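Home | Lists | Archive | Search | Help

Werkville Office Kitchens list
Thread: Re: coffee shelf in the second floor kitchen

Last updated: October

Hello all,

Replying to the message below, with the old text left in so people who joined the list over the summer can follow.

> The coffee shelf in the second floor kitchen needs sorting out again. There
> are open bags on it, half a box of the Plesano sticks, and single sachets
> in the mug cupboard, in the drawer with the tea towels and behind the
> kettle. Yesterday I went to make a cup and tore open what I thought was
> black coffee. It was the kind with sugar. I don't mind the sugar kind but
> I would like to know before it is in the water.
>
> Could we agree on one container and one place for it? I would also like
> to know whether we are still ordering from Duda or if that has stopped.
> The last order form I can find in the binder is for 1000 sticks and I
> can't believe we got through them.
>
> If there was a system before, it has been lost.

There was a system, of sorts. When the kitchen was moved from the Mareck building we had a tin for sticks and a tin for tea, both labeled. The tin for sticks rusted at the bottom and was thrown out. After that everything went on the shelf in whatever it came in, and the shelf is too shallow for the boxes, so the boxes got torn down and the sachets wandered.

I took the question as a reason to do the job. I pulled out the drawer, the mug cupboard and the shelf, put everything on the table by the window and sorted it into a clear plastic bin. The bin is one of the ones left over from the stationery closet. It has no lid, but it fits on the lower shelf with room above it for a hand to get in.

The method is simple enough that anyone can keep it up. The slim sticks stand upright in a row along the left side of the bin, packed tight so they hold each other up. The flatter sachets go loose on the right. I tried standing the flat ones too, and they slide down and end up under everything. Loose is fine for those. When you add sticks to the row, take a small stack, even up the ends between your fingers, and push them in together. One at a time they bend.

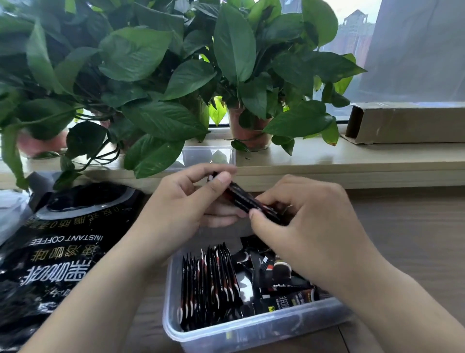 List maintainer, second floor kitchen

As to the sugar question, I read the back of every type we had. The ones with sugar are now in a separate mug with a label on it, on the same shelf, to the right. Everything in the bin is meant to be black coffee. If you bring in a mix with milk or sugar, put it in the mug. If the mug is full, leave it in its own box on top of the microwave and write to the list.

On the big bags. The large black resealable bag of instant coffee stays out of the bin. It will be kept on the shelf beside it, closed. Please press the seal along its full length. The previous bag was left open over a long weekend and set into one lump, and I had to break it up with the handle of a spoon before throwing it away.

A few people have asked for reading help with the packets that are labeled mostly in Chinese. The big bag says "INSTANT COFFEE" in English too, so that one should give nobody trouble. For the smaller ones I will tape a short card inside the cupboard door. If someone who reads Chinese would look the card over before it goes up, I would be grateful. Reply to me off list.

On ordering. We have not stopped with Duda. The account is still open and the customer number is 1758, which should be written inside the front cover of the binder and was not, so I have now written it there. The order for 1000 was placed for both floors and the first floor took its share straight from the delivery. That accounts for most of the difference. I would suggest we order smaller amounts from now on. The bin is a good measure. When the row of sticks gets short enough that it starts to fall over, write to the list and someone will place an order.

Plesano sticks: I found the half box mentioned in the quoted message, and it was past its date. I made a cup from it and it tasted flat. I have thrown those out. If anyone is attached to that kind, say so and we can put them on the next order. Otherwise I will leave them off.

Things I found while sorting that are not coffee:

- 5 soy sauce packets
- 2 keys on a ring, no tag
- a packet of marigold seeds, opened
- the missing lid of the blue teapot

The keys are in the top drawer of the front desk. The soy sauce is in the fridge door. The seeds I have put in an envelope in the binder until the owner turns up.

One request about the table by the window. Please do not store coffee, sugar or tea there, even for a day. The two big pothos on the sill need watering, and the water ends up on the table more often than in the pots. Paper sachets do not survive it and the foil ones get sticky on the outside. If you are the person watering, a saucer under each pot would help. There is a stack of old saucers in the bottom cupboard, left side, which do not match anything and can be used. The longer vines can be turned toward the glass so they don't trail across the table when people are eating.

I would like to leave this arrangement alone until the end of the month and then see if it has held. If you find a stray sachet in a drawer, put it in the bin. You don't need to report it.

Still open, and I would like replies on these:

Does the first floor want the same arrangement? There is another clear bin of the same size in the closet.

Do we want decaf? It was asked for in spring and I don't think it was ever answered. It would need its own mug.

Is anyone using the paper filters? There has been no machine to put them in since the move, and they take up half a shelf.

Second floor kitchen

Recent messages on this list

Re: dishwasher leaves grit on glasses
Blue teapot, lid found
Fridge shelf labels, please renew
Mareck building: boxes still to be collected
Re: Re: who has the long extension cord
Saucers, free to take

Previous | Next | Back to thread list | Top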